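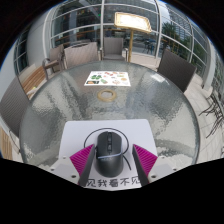
Wired mouse, black, with the blue stripe.

I gave up my wireless keyboard and mouse in June and I'm writing down how it went, mainly for the two people who asked.

The trigger was a Wednesday morning call with Ravinder Leclerc at Zaralow. I do their catalog copy, and we were going line by line through a spreadsheet of 582 product names. The keyboard died at row 30. I had no AAA batteries in the house. I took the ones out of the kitchen clock, which were also nearly dead, and finished the call by reading my changes out loud while Ravinder typed them in. He was nice about it. The clock was wrong for a week.

After that I went through the desk drawer and pulled out everything that needed charging or feeding. Keyboard, mouse, number pad, headset, a desk lamp with a built-in battery that never held more than an hour. I kept the headset. The rest went into a box for the school sale.

The replacement keyboard is a used Kadrić with a cable as thick as a pencil. The seller had cleaned it, but not under the space bar. It is louder than the old one and my wife can hear it from the stairs. I put a folded dish towel under it in the evenings and that takes the edge off.

I should say something about cables, as that's what everyone complains about. Mine run off the back of the desk and down one leg, held on with strips of Velcro. I tried the adhesive clips from Dristar first and they fell off in the heat. Leave more slack than you think you need. I didn't, and had to redo the whole leg when I wanted to move the monitor over to get the window out of my eyes.

The one thing I miss is working from the couch. I used to do invoices there with the keyboard on my knees. Now I do them at the desk, and they get done faster, though I like doing them even less.

Rainer Kramer wrote to tell me that rechargeable batteries would have solved all of this for a lot less trouble. He's right. I owned a set once, and a charger, and I have no idea where either of them is. He also says his Riltel keyboard has gone two years on one pair, so maybe I just had a bad one.

Next is the printer, which is still on wifi and drops off the network whenever it feels like it. I need a longer USB cable for that, and to move the bookcase.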